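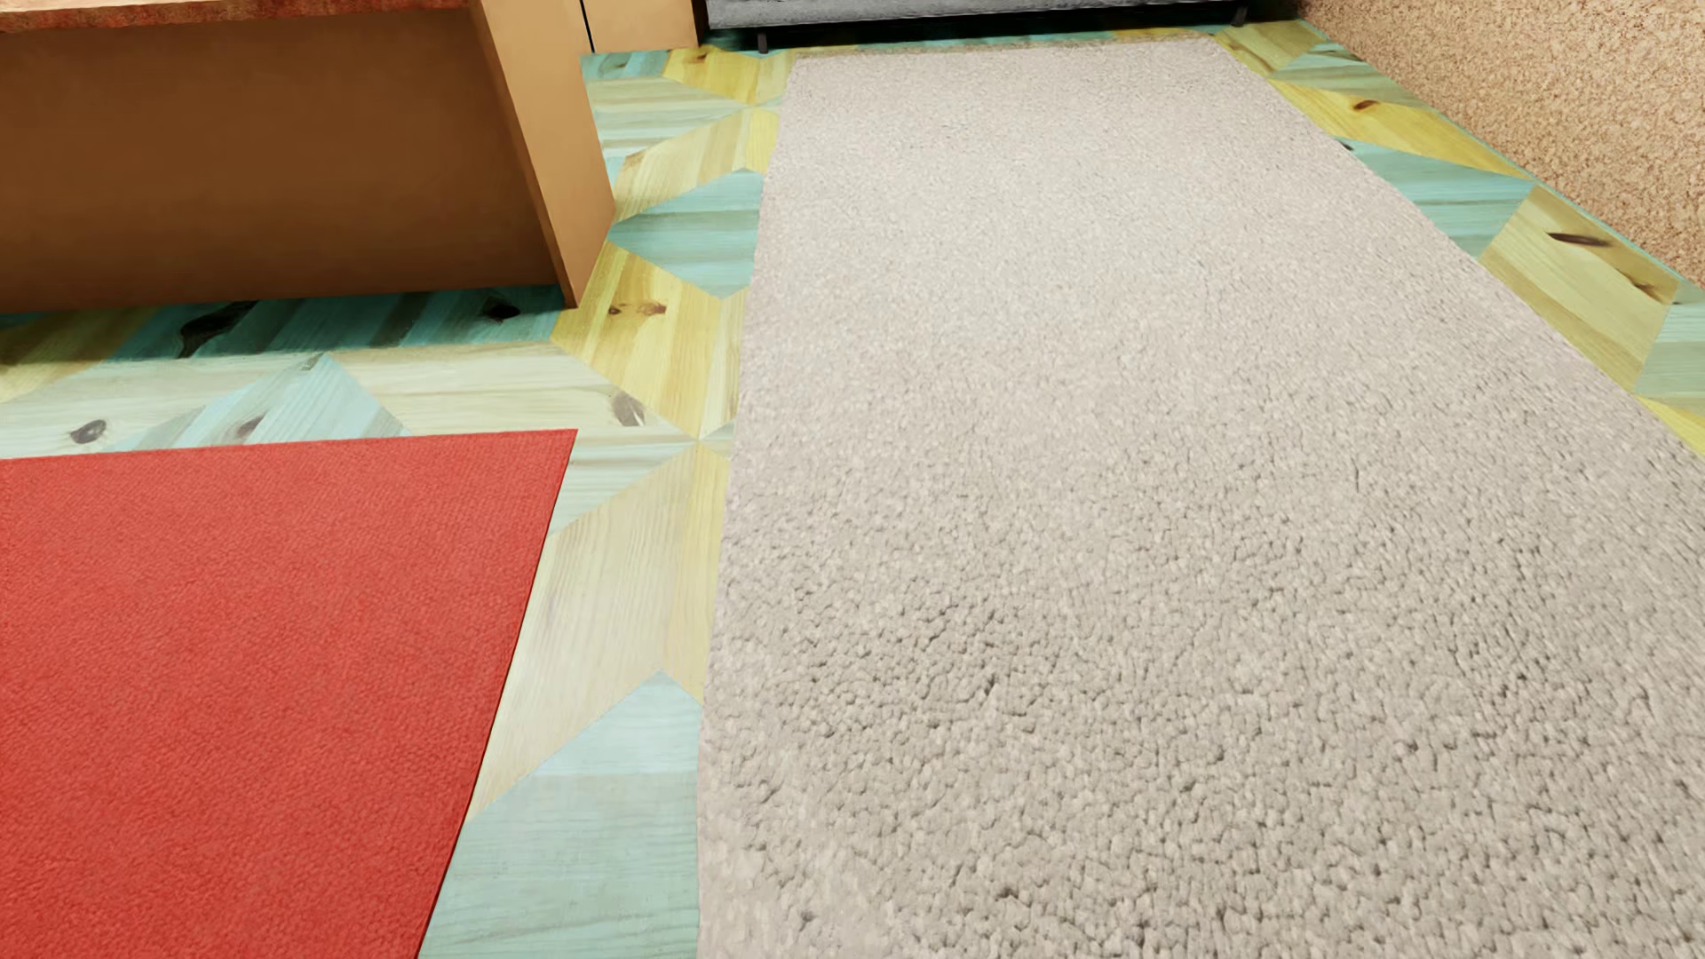 Teleoperated demos in simulation: how do you handle carpets?

kosedden_user
Posted 20 May 2024

Hello all. I am collecting demonstrations by remote control for a mobile base in a simulated bedroom. The task is simple to say: drive from the desk to the gray furniture at the far end, stop before you touch it, turn, come back. I drive with a gamepad and the policy learns from my recordings. The room is made in Josirora, the training runs in Clirnano.

I have 38 demonstrations now. On the plain parquet the policy follows my path quite well. When it comes to the long shag runner it hesitates, and often it turns away to the strip of floor between the two rugs and tries to go along there. I never drove like this. Do I need more demonstrations, or do I have a different problem?

vass_pilot
I would say more demonstrations, before anything else. With 38 you have shown it almost nothing. For our hallway task we stopped at 1,000 and the last few hundred still helped. Also please vary your start position. If you always begin at the same corner of the desk, the policy learns one line and is lost when it leaves this line.

mintplank
I do not agree that the number is the first thing. Look at the floor. Teal and yellow triangles, arrows everywhere, and then a beige rug with almost no contrast. The camera network can take much information about its own motion from the parquet, and over the runner it loses most of it. You can give it 1,000 demonstrations with this floor and it will learn this floor very well. I would change the textures at random first and record after.

vass_pilot
Random textures are good, but they do not replace driving. Somebody has to show what to do when the base is half on the rug and half on the wood. This is a motion question, the color does not teach it.

kosedden_user
Thank you both. About the start position: yes, I am guilty, I always started from the same place. About half on the rug: I avoided it on purpose, I thought that a clean demonstration is a better demonstration.

slowhands
I think this is your main mistake, and I made the same one in March. If the person who drives is too good, the robot never sees how to recover. Now I begin some recordings already in trouble, for example with one wheel on the edge of the pile and the base at a bad angle, and I record only the way out. I recorded 30 of these and they changed more than all my clean drives together.

Another thing to check: does your simulator give the runner any physics? In many rooms the shag is only for the eyes and below it is a flat plane. Then you feel nothing on the gamepad, and you teach it to drive on carpet as on wood. In the simulation this is fine. On a real carpet it will be slow and will pull to one side.

kosedden_user
I checked now. The red rug is flat in the physics, this is correct enough for me. The runner is also flat, and this is not correct. So slowhands is right about this point, even if it does not explain the turning away.

mintplank
No, it does not explain it. The turning away is visual, I still say so. Make a simple test: keep the geometry, paint the floor one color, and run the same policy. It will not be perfect, but you will see if it still searches for the strip.

vass_pilot
This test changes the input for a policy that never saw a plain floor. If it fails you do not know why. I would swap the runner texture only, and leave the parquet alone.

mintplank
OK, this is a fair objection. Swap the runner only.

kosedden_user
I did it with a striped texture on the runner. It goes onto the rug more often, but it still stops too early in front of the furniture. So a part of it was visual — and a part is my driving, I suppose. I will record starts from different places and some bad angles on the edge of the pile.

slowhands
For the early stop, listen to your own thumb. I always release the stick long before the target, because I am afraid of a collision, and my policy copied this exactly.

kosedden_user
I looked at the stick values. I do the same.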